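Section 4. Preparing and Loading Garments

This section covers sorting, checking and loading clothes into the Gereo 80 garment steamer cabinet. Read Section 2 (Water Tank and Drain) and Section 3 (Leveling the Cabinet) first. The cabinet must be level and the tank filled to the upper mark before any load is run.

4.1 Sorting the load

Sort by fabric before you sort by color. The steam setting applies to everything in the cabinet, and a setting that suits heavy cotton will leave shine marks on wool blends.

1. Check the care label on each item. Do not load anything marked "do not steam" or "dry clean only, no steam."
2. Make separate piles for cotton and linen, wool and wool blends, and synthetics.
3. Set aside anything with leather trim, glued patches or sequins.
4. Put dark and light items in separate loads the first time they are steamed. New dark cotton can give off dye.

Note: Items without a care label should be run on Low for one cycle and checked before you use a higher setting.

4.2 Checking and smoothing

The cabinet relaxes creases. It does not remove stains, and steam can set some of them permanently. Treat stains and let the item dry completely before loading.

1. Empty all pockets. Coins and keys can fall into the drain tray and block the outlet.
2. Close zippers and fasten the top button of shirts.
3. Remove belts, pins and detachable collars.
4. Lay the item on a clean, flat table and pull it gently by both ends along its length. Hold the pull for a few seconds, then let go. Work out any bunched cloth near the ends with your hands.

On trousers, line up the leg seams before pulling. If one leg hangs lower than the other, the crease will come out crooked and you will need to repeat the cycle. Knitwear should never be pulled. Lay it flat, pat it into shape and go straight to 4.3.

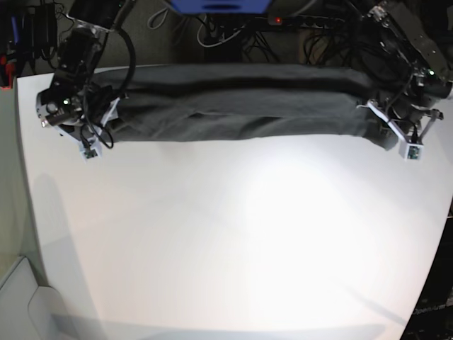
4.3 Hanging the garments

The rail holds up to 13 hangers. Loads larger than this stop steam from reaching the middle of the cabinet.

1. Open the door fully until the hinge clicks.
2. Slide the rail toward you to the first stop.
3. Hang shirts and jackets on the wide hangers supplied. Wire hangers may rust and mark the cloth.
4. Hang trousers from the cuffs using the clip hangers, with the waistband at the bottom. The weight of the waistband helps pull the legs straight.
5. Leave a gap the width of two fingers between items.
6. Slide the rail back until it locks.

Nothing should touch the floor of the cabinet or the steam plate on the back wall. Long coats and dresses over 29 inches from shoulder to hem must go on the left side, where the floor is lower.

CAUTION: The steam plate stays hot after a cycle ends. Wait until the amber light goes out before reaching into the back of the cabinet.

4.4 Choosing a setting

Low: synthetics, silk marked as safe for steam, unlabeled items.
Medium: wool, wool blends, light cotton.
High: heavy cotton, linen, denim.

Turn the dial to the setting, close the door and press Start. The door locks when steam begins. To stop early, press and hold Start for 2 seconds. The door will stay locked until the pressure drops.

If the Fill light comes on during a cycle, let the cycle finish. Do not add water while the door is locked.

4.5 Unloading

1. Wait for the tone and the amber light to go out.
2. Open the door and stand to one side while the steam clears.
3. Slide the rail out and take the items off one at a time, starting at the front.
4. Hang each item in open air until it is cool and dry to the touch. Clothes folded while damp will crease again and may smell musty.
5. Wipe the door seal with a dry cloth.

If creases remain, check the spacing on the rail before running a second cycle. Deep creases in linen may need a light mist of water from a spray bottle first.

4.6 Notes for shared laundry rooms

Cabinets installed in the Amthorpe and Madidthorpe buildings have a coin-free start and a shared drain. Residents should empty the drain tray after every load. If the tray is full when you arrive, empty it before pressing Start, or the cabinet will show error E4 and the door will not lock.

Spare hangers and replacement clips are sold by Buthelezi under the cabinet model number. Drain or door faults in either building should be reported to Davoud Talebi at the Amthorpe front desk. Give the cabinet number from the label inside the door and the error code, if there is one.

Section 5. Cleaning and Descaling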